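Looking after wooden boards (and rescuing the sad ones)

I've had a soft spot for wooden boards ever since we moved to Kakbridge and I found one behind the cooker, grey as a doorstep and bowed like a banana. It took me a fortnight of pottering to bring it back, and I still roll pastry on it most weekends. So many of you have written in about boards lately that I thought I'd put everything I know on one page, and then you can pick out the bits you need.

Washing up first, as that's where most of the harm gets done. Hot water, a drop of washing-up liquid, a quick go with the brush on both sides, rinse, and straight out again. Please don't leave it sitting in the bowl while you have your tea! I know how it happens, I've done it myself, but wood drinks from the ends and it will swell and then crack as it dries. The dishwasher is worse still. I lost a lovely bread board that way one Christmas when a kind guest was being helpful, and I've never quite had the heart to tell her.

Dry it with a cloth and then stand it on its edge so the air gets to both faces. If you lay it flat on the worktop the top dries and the underneath doesn't, and that's how you get the banana.

For onion and garlic, sprinkle on a good handful of coarse salt, cut a lemon in half and scrub away with the cut side. Leave it for 10 minutes, scrape off the grey slush (it does look horrid) and rinse with cold water. Fish may want doing twice. For beetroot I've tried everything under the sun and a bit of sunshine on the windowsill is as good as any of it.

Now, oiling. Use a food-safe mineral oil, the sort the chemist sells, or one made for boards. Olive oil and sunflower oil go sticky and start to smell after a while, so keep those for the salad. Warm the bottle in a jug of hot water, pour on more than you think, and rub it in with an old cotton vest, going along the grain. Do the edges and ends as well, they're the thirstiest part. Leave it overnight and wipe off whatever's left in the morning. A new board wants this once a week for the first month, and then whenever it starts to look pale and dry.
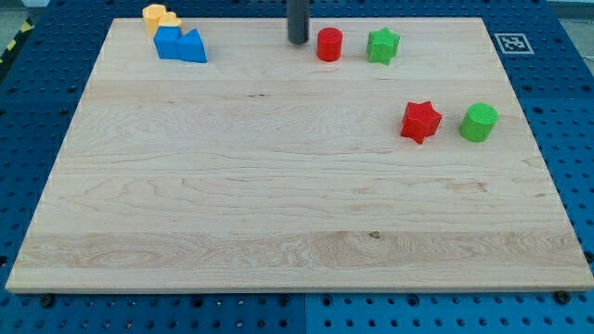
Light maple, with lovely wavy figure running along the grain.

If you're buying, maple and beech are both good, close-grained and kind to knives. Go for the thickest one you can comfortably lift. A little knot here and there is nothing to fret over so long as it's tight and smooth when you run a fingernail over it. My neighbour Erdal Altıntaş has a great slab of beech that he's used for 39 years, and it has a dip in the middle you could serve soup in, but he won't hear of planing it.

Fuzzy or scratched boards can be sanded at home quite easily. Start with 120 grit wrapped round a cork block, always along the grain, then 180, then 240. Wipe over with a damp cloth between each one and let it dry, which lifts the little hairs so the next paper can take them off. Oil it that same evening if you can.

A warped board isn't always done for. Lay it hump side up on a damp tea towel, put something heavy on top (I use the jam pan full of water) and leave it overnight. Mine took nearly 7 nights, with a peek every morning, and then it had to dry standing up before I dared oil it.

Amarachi Bassey wrote to ask whether she needs a separate board for raw chicken. I would, yes, and I keep mine on a different shelf with a loop of red string through the hole so that even my husband can't mix them up.

Next month I'll get round to wooden spoons, and the rolling pin question, which I haven't forgotten!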